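4.2 Married names and the Fontana line 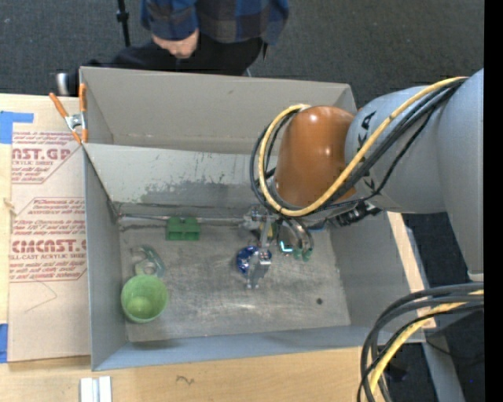 Figure 3. Metal bin, seen from the side of the work area.

The second problem in the Fontana file was a marriage entry that earlier compilers had read too quickly. Katia Fontana appears in the Hemholm parish book as the wife of Evaristo Ferraro, and every later family tree gives her father as Corrado Guerra. We could find no record that says so. The name Guerra stands in the margin of the entry, where the clerk normally wrote the witnesses, and the page is in poor condition. Its surface has worn much as the inner wall of the bin in Figure 3 has, with a dark, uneven patch low down and flaked edges, and the patch covers the words that would have settled the question. The clerk's other entries for that April are clean and follow one pattern — groom, bride, bride's father, witnesses — so the order of the names can be checked against them.

On that pattern, Guerra was a witness. The bride's father would have been named in the damaged line, where only a capital C and part of a second letter survive. Fiorella Cirillo's will, proved at Clandotmont about 40 years later, leaves a house to "my brother's daughter Katia, wife of Ferraro." If Fiorella used her birth name, as women in the district usually did in legal papers, then Katia's father was a Cirillo.

This does not prove the case. The will gives no first name for the brother, and 3 men named Cirillo were paying rent in Hemholm at the time. We have entered the father as "Cirillo, first name unknown" and kept the Guerra reading in a note.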